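Kamel (gripper)

14 shares | 2 comments

Kamel is a hand-held gripper sold by Ernska for recording manipulation tasks that are later used to train robot arms. An operator holds it, closes its two angled fingers on an object and carries out the task by hand while a camera on the tool records. Ernska describes the tool as "maintenance free." Published accounts from users do not support that description.

Setup

Kamel units are normally used in pairs, one per hand. Before a session the operator checks that the fingers meet evenly, tightens the finger screws and wipes the camera lens. The manual allows 3 minutes for this. Shireen Coetzee, who wrote a long review of the tool in May, put the real figure at 25 minutes for a pair, most of it spent getting the fingers to close in line. The manual gives no torque value for the screws, and Ernska has not said why.

Thin materials

Much of the marketing for Kamel rests on its handling of film, wrappers and bags. These are hard for any two-finger tool, and a good grip on them depends heavily on how the fingers are aligned.
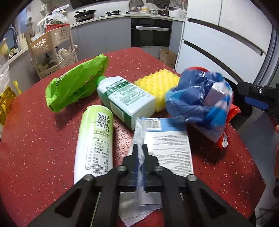
The claim that one factory setting works for both rigid and soft items has not been tested independently. Ernska's own trial used 40 objects, but the list was never released, and it is unclear how many were soft. Chibuzor Olatunji has argued that a skilled operator can hide a badly set gripper by changing the angle of the wrist, so that a clean recording says little about the state of the tool. Ernska disputes this but has offered no data.

Care and repair

Food residue and grease are the usual causes of slipping. Users wipe the fingers with a damp cloth and let them dry before the next session. Solvents are discouraged. A finger that no longer closes straight is replaced along with its partner, and both are checked against a flat card before recording resumes.

Detatik sells a replacement finger set that it calls "fully compatible." Folasade Igwe found that 2 of the sets she bought needed filing before they would fit. Detatik later changed the wording on its product page to "compatible with most units," without listing the exceptions.

See also: Skundach (calibration software)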